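Workshop and Packing Bench Goods from Arnlow
31 Aug 2001
By the Arnlow sales desk

We get a good many letters from folks who are setting up a first packing room, or moving out of a garage into a real building at last, and who want to know what to buy and in what order. So we've put the pieces we get asked for most on one page, with a few notes on how we'd use them ourselves.

Mushroom-head push buttons

These are the big domed kind you can hit with the flat of your hand, gloves and all, and they stand up on a table by themselves while you work out where they ought to go. We carry them in yellow and in red. Most customers take one of each and set them side by side, leaving a little room between so a hurried palm lands on the right one.
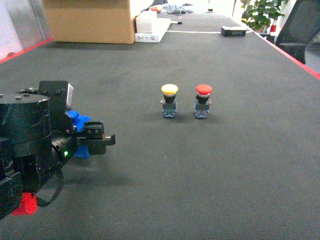
Please have your own electrician do the wiring. We're glad to talk over placement on the telephone for as long as you like, but we can't see your panel from here! Replacement caps are kept in stock under Rateck part 571, and you may order them singly.

Keleck marker post

A square post in red and white diagonal stripes, on a flat rubber base, with a black handle on top so you can carry it off when the truck comes. The white bands are reflective and do wonders in a dim aisle. We like one at each corner of a bench that sticks out into the walkway, and a pair at the dock door. The rubber will scuff with use, as rubber does, and that doesn't hurt a thing. Wipe the sheeting with a soft rag and plain soapy water and stay away from solvents.
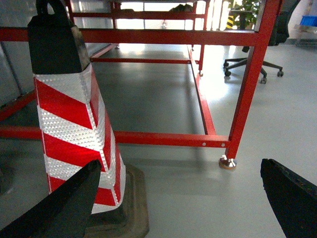 Blue bins and red bubble bags

The bins are the thing we'd buy first, if it were our money. They have thick walls and a rolled rim that is kind to the fingers, and they're roomy enough to dump a whole heap of bubble bags in without fussing over how they lie. The bags themselves have a reddish tint you can still see through, which makes them easy to spot on a crowded shelf (and easy to find when one has wandered off under the bench). They come 2,000 to the case. Keep a spare bin or two empty behind the full one and you'll be surprised how often you reach for it.

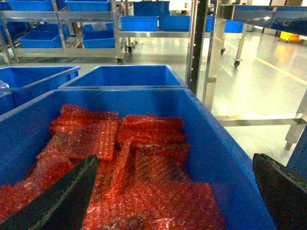 Blue bin with red bubble wrap bags. Steel rack sold separately.

We've shipped the bins in sets of 4 since May, and single bins are still available on request. For anyone wanting something with ribbed sides, the Lazarević crate has a broad flat lip along the top and upright ribs down the long side, in the same cheerful sort of blue. Tell us the width of your conveyor before you order and we'll check it against the crate for you.
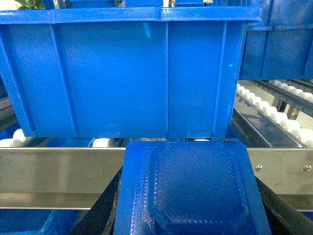 Ordering and delivery

Orders of 2 cases or more of bubble bags go out by freight, and smaller orders by parcel. Posts and bins travel in separate cartons, so don't fret if one turns up ahead of the other. If anything arrives cracked, save the carton and call us before you sign for it.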